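Protokoll der Sitzung der Arbeitsgruppe Raumakustik, Standort Farard
Beginn: 14:05 Uhr, Ende: 15:50 Uhr
Anwesend: Divina Aquino (Leitung), Satish Nadar, Pirmin Schwaiger, Leandro Benítez
Entschuldigt: Anca Anghel
Protokoll: Schwaiger

TOP 1 Protokoll der letzten Sitzung
Das Protokoll wird mit einer Änderung genehmigt: Unter TOP 4 ist »Nachhallzeit bei 500 Hz« durch »mittlere Nachhallzeit der Oktavbänder 250 Hz bis 2 kHz« zu ersetzen.

TOP 2 Lesesaal, Messergebnisse
Nadar stellt die Auswertung der zweiten Messreihe vor. Gemessen wurde im unbesetzten Zustand an jeweils denselben Mikrofonpositionen wie im Frühjahr. Das Raumvolumen ist nach neuem Aufmaß mit 1.335 m³ anzusetzen; der bisher verwendete Wert stammte aus den Bauunterlagen und enthielt die Galerie nicht. Die Berechnung nach Sabine wird entsprechend wiederholt. Im tieffrequenten Bereich bleibt die Absorption unzureichend. Benítez führt dies auf den geringen Wandabstand der vorhandenen Paneele zurück. Aquino bittet darum, die Streuung der Einzelwerte im Bericht auszuweisen.
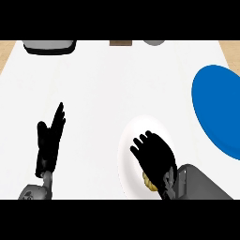

Für die Deckenfelder liegen zwei Varianten vor. Variante A sieht 74 Elemente mit einer Abhängehöhe von 30 cm vor, Variante B eine vollflächige Belegung der Randzone. Variante B erschwert die Revision der Lüftungskanäle. Nadar weist darauf hin, dass für Variante A noch kein Prüfzeugnis zur gewählten Abhängehöhe vorliegt – die Angaben des Lieferanten Clellmont beziehen sich auf die Direktmontage.
Beschluss: Variante A wird weiterverfolgt, vorbehaltlich des Prüfzeugnisses. Einstimmig.

TOP 3 Trennwand Gruppenraum
Das Angebot der Firma Trornitcombe ist eingegangen. Das bewertete Schalldämm-Maß ist nur für das Element angegeben, nicht für den eingebauten Zustand mit flankierenden Bauteilen. Schwaiger fordert die Angabe nach. Die Bodenfuge ist im Angebot nicht enthalten und gesondert auszuweisen.

TOP 4 Haustechnik
Der Schalldruckpegel der Lüftungsanlage soll im Lesesaal bei Nennvolumenstrom 25 dB(A) nicht überschreiten. Benítez klärt mit der Haustechnik, ob der Schalldämpfer im Zuluftkanal verlängert werden kann. Der Platz im Schacht ist begrenzt.

TOP 5 Verschiedenes
Anghel hat schriftlich angeregt, die Messdaten künftig in der Ablage »Buenaventura« zu führen. Zustimmung; die Altdaten bleiben bis auf Weiteres am bisherigen Ort.

Offene Punkte
Neuberechnung Nachhallzeit: Nadar
Prüfzeugnis Deckenelemente: Aquino
Nachforderung Trennwand: Schwaiger
Schalldämpfer Zuluft: Benítez

Nächste Sitzung im Oktober, Einladung folgt durch Aquino.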